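Flarier started in Grinddale in a rented garage with two folding chairs and one opinion: most kitchens are designed by people who eat out. We still plan kitchens for those who cook, spill and put things back in the wrong place. 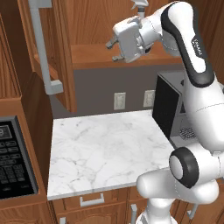 *Shelf within reach, spray bottle too.*

## What we do

We draw, measure, argue gently and measure again. There are four of us, and almost 600 kitchens in Grinddale and Cakow now have drawers that open without hitting the oven. Our first plan didn't manage that. The client has forgiven us and still sends a card every August.
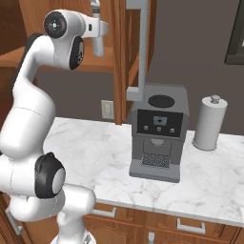
*Espresso machine on white marble.*

## How to reach us

The Cakow office is above the bakery, so come hungry. A first visit costs $100, which comes off your bill if you hire us. We're closed Sunday. Bring a rough sketch, even on the back of a Won Hardware receipt.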